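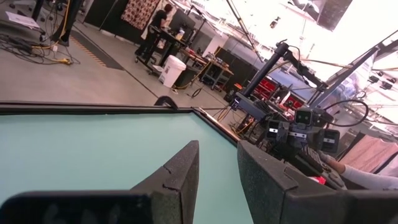
## 4. Working around the two-arm bench

Read this section before you power either arm. It replaces the four-page handout that came with the Fehr controllers, which told you to "ensure a safe environment" eleven times and never said what one was.

The rules below are house rules for the Muston site. Some of them come from standards and some come from things that went wrong. Where a rule rests on nothing better than habit, the text says so, and you are welcome to argue it with Birgit Ostermann. A sticker on the wall saying an arm is "collaborative" has no bearing on any of them. An arm with soft pads on its fingers can still close on a thumb, and the joints further up have no pads at all.

### 4.1 Before power

1. Walk the floor on all sides of the table. Move any cable that crosses the path between the table and the operator's standing position. Cables that can't be moved go under a cover. Tape alone is not a cover.
2. Check that power strips are off the walking route and that no container holding liquid stands near them. Buckets count, full or empty.
3. Look at the mat edges. A curled edge gets flattened or the mat comes up.
4. Clear the tabletop of anything the task doesn't need. Clips and brackets fixed at the table edge may stay if they are listed on the cell sheet. If they aren't listed, take them off or list them.
5. Inspect the finger pads on both arms (see 4.2).
6. Press each emergency stop, confirm that the arm reports the stop, and reset it. Do this every day. The vendor says monthly. The vendor doesn't stand at our table.

> **Note:** Steps 1 to 3 get skipped more than any others, mostly by people who can recite the speed limits from memory. Trips are dull to write rules for, and that has no effect on how hard the floor is.

### 4.2 Finger pads

Foam-textured pads wear from the tip down. Scuffs and creases are normal, and a cracked tip is tolerated for soft goods. Change the pad when any of the following is true:

- a piece has come away and the material under it shows
- the pad shifts when you push it sideways with a thumb (arm powered off)
- the two fingers no longer meet squarely
- the pad has been on for 300 hours of logged running time

The 300-hour figure is ours. Vonitz, who supply the pads, print no service life, and when we asked for one we were sent a brochure.

**Caution:** Do not build up a worn tip with tape. Tape changes the grip and hides the crack you were supposed to be watching.

### 4.3 Hand-held control

1. Stand where you can see both arms and the whole tabletop. If a pole, a beam or a hanging sheet blocks part of your view, move yourself or move the sheet.
2. Say out loud that you are taking control. Anyone at the workstation cart answers before you enable the arm. A person facing the monitor can't see what you're doing, and a nod at the back of someone's head is not a signal.
3. Enable one arm. Move it slowly through a short path, then enable the other.
4. Keep the controller in your hand until both arms are disabled. Do not set it down on the table, even for a moment.
5. Keep your other hand out of the space between the arms. If you have to reach in, disable both arms first.
6. Long sleeves are allowed if they fit close at the wrist. Loose cuffs get rolled above the elbow. No lanyards.

Sessions run for 40 minutes at most, followed by a break of 20 minutes away from the controller. We have no study behind those numbers. They were settled in July after several operators reported that they stopped noticing small mistakes late in a session, and they will stay until somebody brings better ones.

> **Note:** The Trurnadness software can show a green "Area clear" banner. It knows about the arms and the table and has no information about people. Treat it as decoration.

### 4.4 Arm-mounted cameras and their cables

A camera on an arm makes that arm larger than its drawing. Planned paths that were fine with a bare arm have to be checked again.

1. With power off, move the arm by hand to each end of its range, supporting its weight as you go.
2. Watch the cable loop. It should have slack at every position and should not catch on a pole, a mount or the other arm.
3. Bend the last joint to 90 degrees each way and look again.
4. If the loop catches anywhere, re-route it. Limiting the joint in software is acceptable only as a stopgap, with a dated note on the cell sheet.

**Caution:** Camera footage is a record of the task. It is not a safety device, and no one may stand in for a missing lookout by pointing at a video feed.

### 4.5 Stopping work

Anyone in the room may call a stop, including visitors. The operator disables both arms first and asks why second.

After a stop:

1. Leave the arms where they are until the cause is known.
2. Write down what each arm was holding, if anything, and where people were standing.
3. Run 4.1 again from step 1, even if the stop was called for something that looks silly on paper.
4. Restart with one arm.

An audit form with no stops on it in a whole quarter will be sent back with questions. Either the quarter was remarkable or people have stopped calling them, and the second is the more common.

Section 4 last revised Thursday, August 21, 2025. Changes to 4.3 need Birgit Ostermann's signature; the pad criteria in 4.2 can be changed by whoever is keeping the hour log.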